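Hair clip

A hair clip is a small fastener used to hold hair in place. Most have two arms joined by a spring or hinge.
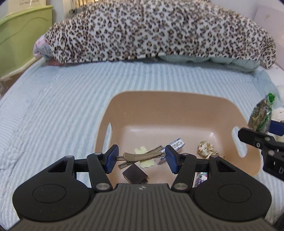

Early clips were cut from horn or bent from wire, and plastic became common once molding made it cheap. Sizes vary — short clips hold a fringe, while long ones, up to 53 teeth in some combs of the type, hold a full twist. Salons use plain clips to section hair before cutting.

See also: Barrette, Bobby pin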